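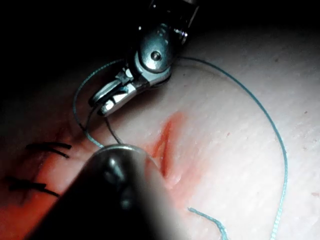
Week 7: Does practice on a pad carry over?

Reading for this week: the Tradus handout (all of it), and the first half of the Drindetti chapter. If you only have time for one, read Drindetti, which is duller and better.

Where we left off

Last week we looked at the claim that a skill learned on a stand-in will turn up later in the real job. Course sellers call this transfer and talk as if it were settled. It isn't. What we have is a pile of small studies, most of them short, most of them run by people who already liked the answer.

Keep three questions apart when you read them. Did the learners get better at the practice task? Did they keep it? Did they do the real task any better than people who had never practised? Nearly every paper answers the first. A fair number have a go at the second. The third is usually handled with a sentence near the end that starts "it is reasonable to expect".

The Veltura trial

This one gets quoted a lot, so we'll take it slowly. 304 beginners signed up to learn basic stitching and knot tying on practice pads. Half had short sessions spread over several weeks, half did the lot in a single day. The spread-out group tied neater knots at the end, and the paper says so in its title.

Now look at who was still there. Only 70 people came back for the later test, and the paper does not say which group they came from. People who felt they were doing badly may have been the ones who stayed away. We can't tell, and neither can the authors, who don't seem troubled by it.

Look also at how neatness was marked. The markers knew which group each learner was in. A marker who expects the spread-out group to do well will see tidy knots. I don't think anyone cheated. I do think the marks are worth less than the four decimal places suggest.

"Practice makes permanent"

You will hear this from teachers of music, typing, handwriting and surgery. Ülle Bite's guest talk in April used it twice, and when I asked for a source she very decently said she had none. It may be true. Repeating a bad grip does seem to make it harder to drop. But the saying is used to sell close supervision from the first hour, and the Yeh data (300 trainee typists, two terms) found no gap between those watched closely and those left mostly alone. One study, different skill, so don't lean on it either.

A word on the big survey

1,399 learners were asked whether practice had made them "more confident at work". Most said yes. Confidence is easy to ask about and cheap to raise. Yao-tsung Peng's comment, printed at the back of your handout, makes the obvious point that the confident and the capable are two overlapping groups of unknown size. Read it before the seminar. It's two pages.

For the seminar

Bring one advert for a training course, any subject. Underline each claim and write beside it which of the three questions it answers, if any. Be ready to say what you would need to see before paying for it.

Written notes to me by Friday, November 26, 2021. One side of paper. Anyone quoting the Veltura title as a finding will be asked about the missing learners.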